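Recording Demonstrations with Hand-Held Grippers: Procedure for Home Sessions

Meditz Learning Systems, Operator Training Section
Prepared by Laiba Khattak. Technical review by Waqas Bangash. Revised September.

Scope

This procedure applies to operators who record two-handed tidying and sorting tasks in a private home. It assumes that the operator has completed the introductory course and has been issued a matched pair of hand-held grippers. Sessions conducted with the remote control station are covered in a separate guide.

Before the session

Charge both grippers fully and confirm that there is space on each storage card for 200 demonstrations. Wipe the camera lens with the cloth supplied. Inspect the finger pads for hair, crumbs and loose edges. Worn pads must be replaced before recording begins.

Open and close each gripper fully 7 times. The motion should be smooth, and the opening shown on the tablet should return to the same value each time. If it does not, repeat the calibration step from the introductory course.

Setting up the work surface

Select a table that can be approached from at least one long side without stepping over cables or furniture. A patterned tablecloth is acceptable, and is often helpful, as position tracking depends on visible detail in the surroundings. Smooth the cloth by hand and make sure that it does not slide when an object is dragged across it.

Place the open box toward the back of the table and the items to be handled nearer to the operator. Household goods should be used as they are found. Cans are to remain unopened. Soft toys, cloths and small articles may be piled in the box in any order, and the arrangement must be changed between demonstrations.

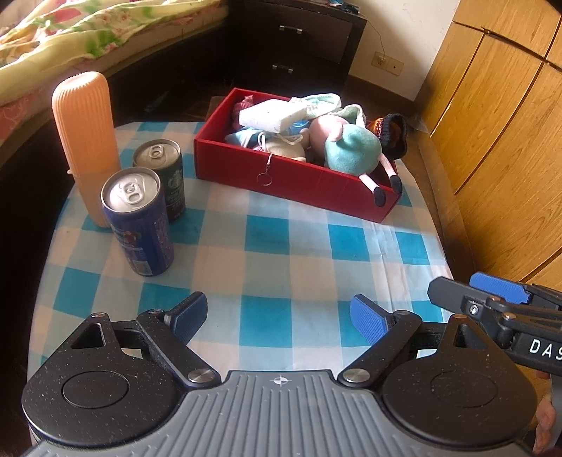

Hold both grippers above the table and keep still for two seconds after the start tone. The software uses this pause to establish the starting position of each hand. Demonstrations without a clear pause are rejected during processing.

Performing the demonstration

1. Move one gripper toward the first object at a steady pace. Approach a can from the side with the fingers open wider than its body.

2. Close the fingers until the object is held firmly. Do not squeeze further.

3. Lift the object clear of the table before moving it sideways.

4. Use the second gripper to steady the box or to hold back soft items that would otherwise be dragged out with the one being removed.

5. Set the object down, open the fingers fully and withdraw along the same path.

6. Return both grippers to the starting position and wait for the end tone.

Bare hands must not touch any object between the two tones. If an object falls, continue the attempt and mark it as "recovered" on the tablet. Recovered attempts are retained for training.

Cords and chains require additional care. Grip them near one end, lift slowly, and check that nothing else has been caught before moving away.

After the session

Review the first and last recordings on the tablet. Enter the room type, the table height and the operator number, then upload the complete set. Questions concerning rejected recordings should be addressed to Hina Bugti in the Operator Training Section.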